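Table Settings and Utensils: Clorngate Community Dining Room

Gallery updated 30 March 2026

The Clorngate Community Dining Room maintains a collection of eating utensils for use at shared meals, cultural lunches and private bookings. The collection is kept by Bontu Alemayehu, Dining Room Coordinator, and may be viewed on request at the front counter.

Hirers are asked to nominate the utensils they require when lodging a booking form. Settings are available for 16 diners at one sitting. Larger groups should contact the office well ahead of time, as additional pieces must be brought over from the Gereo Hall store.

Western and East Asian utensils

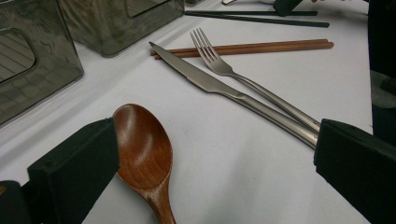 Mixed settings have been offered since June of last year, following a request from the Ima Lunch Group, whose menus often include a soup, a rice dish and a grilled course at the same meal. Wooden pieces are washed by hand and dried with a cloth. They must not be left to soak or placed in the dishwasher. Steel cutlery may be washed either way — hirers should check that it is fully dry before returning it to storage.

Soup course

Ceramic spoons are stored apart from the steel cutlery to protect the glaze. Any chipped piece should be set aside and reported to staff, who will arrange a replacement at no charge to the hirer.

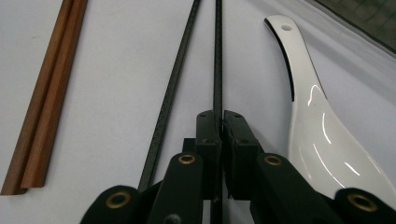

Wooden chopsticks and a white ceramic soup spoon, with a small hole near the tip of the handle.

Enquiries about bookings may be directed to Iddrisu Nyarko at the Clorngate office, extension 2129. Colour copies of the utensil list are available at the counter, together with the current schedule of hire fees.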